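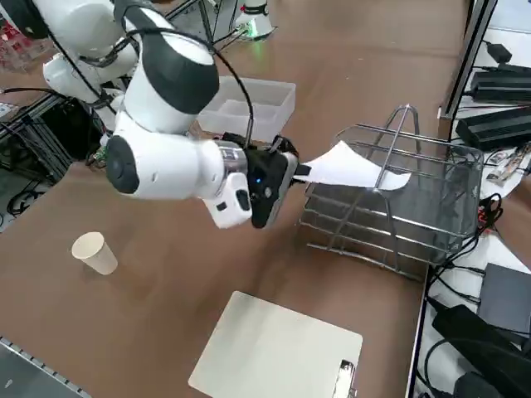 Kevser Polat had been writing to her aunt in Grultham for 22 years, always on the thin blue paper that the stationer kept under the counter for her, and in all that time she had never once asked about the pear tree.

It was Hülya Özkan across the landing who brought it up, over the second pot of tea. "You grew up under that tree," she said. "Don't you want to know if it still bears?" 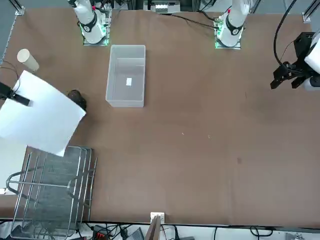 Kevser said she supposed it did, pears being what they were, and talked for a good while about the price of butter. But that night she took out a fresh sheet and wrote the question down, quite small, after the weather and before the love and kisses.

The answer came in May, in a fat envelope that rattled.

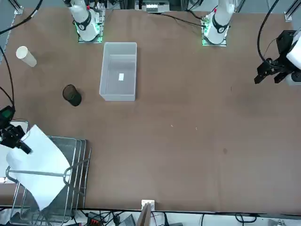
Her aunt wrote that the tree had come down in a storm years ago - she hadn't liked to say - and that she had saved some seeds in a mustard tin, just in case anybody asked. Kevser read it twice on the stairs, still in her coat, and then went up and knocked on Hülya's door to borrow a flowerpot.

Posted 9 December 2021
30 shares | 22 comments
Search stories... Go
© Wudia Short Fiction | Contact | Back to top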